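Simulation house rules: your questions answered

I look after the rulebook for our simulated robot work at Gristby, and I get the same handful of questions every time somebody new joins us or one of the Rallton people comes over to use our test rooms. So I've put them all in one place. If yours is missing, leave a note on the Trullelthorpe board and I'll add it when I next do an update (usually with a cup of tea in hand).

Who do the rules apply to?

Anyone who starts a run that gets saved. If you're poking about on your own machine and binning the results, do what you like! The moment a run goes into the shared store it has to follow the rules, even if you only meant it as a quick look.

Why do we have rules for a robot that can't hurt anybody?

I asked this myself when I started. The thing is, whatever we let through in simulation tends to turn up later on a real arm. Somebody copies the settings across, the speed limit they switched off for convenience is still off, and now it matters. I'd much sooner we kept the good habits all the way through.

What's the Ouazzani sheet?

It's our name for the start-of-run checklist. It fits on 2 sides of paper and covers joint limits, speed limits, collision checking, the random seed and what's in the room. Fill it in before you press go. I can always tell when one's been done afterwards from memory - the seed box is blank.

Do I have to check every camera view?

Yes please, the close ones especially. The wide view tells you where the robot is, but the view down at the fingers is where I catch most of my own mistakes. Look at how the fingers sit, whether they're open or shut as your sheet says, and whether any surface is passing through them that shouldn't be. With the gripper open and a stone-textured surface filling most of the view, it's easy to misjudge distance by eye, so read the clearance off the log and write that down.
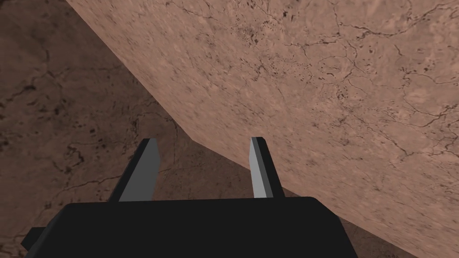 How many runs do I need before I can report a result?

We ask for 3,000 per task, spread over 16 room layouts. I know that sounds like a lot, but they go through overnight and you can be in bed. Please don't report a success rate from one favourite layout. We've all got one, and it's always the one where everything works.

Can I change the settings halfway through a batch?

No, sorry. Stop the batch, give it a new name and start again. Mixed batches are the single most annoying thing in the store and I've spent whole evenings picking them apart.

Are there special rules for doors?

There are, and they're the ones I get asked about most. Start by writing down how far open the door is, and what kind of handle it has. Bring one gripper up to the handle and keep the other well clear, out in open space, until you need it. Pause with a short gap before contact and let the collision check run. After that, make your approach at the slow setting. With a lever handle, note the side the lever curls to as well, as people do mix this up and then wonder why the arm is pushing the wrong way.

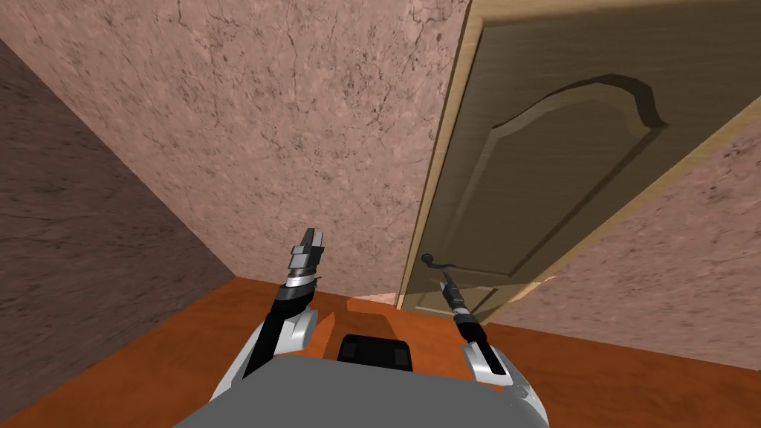
Who signs off a door run before it goes in the store?

Two people: whoever ran it and one other person who didn't write any of the code for it. The second person reads the sheet, watches a handful of the recordings right through and puts their initials at the bottom. If they're unhappy with something, the run waits outside the store until it's sorted.

What counts as a failure?

Going over a joint limit, touching anything that isn't on your sheet, or running out of time. A run that gets the door open but bangs an elbow on the wall is a failure too. I've had a few grumbles over that one, but I'm not budging!

Can I delete failed runs?

Please don't. Tag them and leave them where they are. Somebody at Rallton will want them sooner or later, and a batch with its failures missing can't be used for anything.

When do the rules change?

Once a year, in November. Small fixes to wording go in whenever I spot them. Anything that would alter how a run is done waits for the yearly update, and batches already under way finish on the old version.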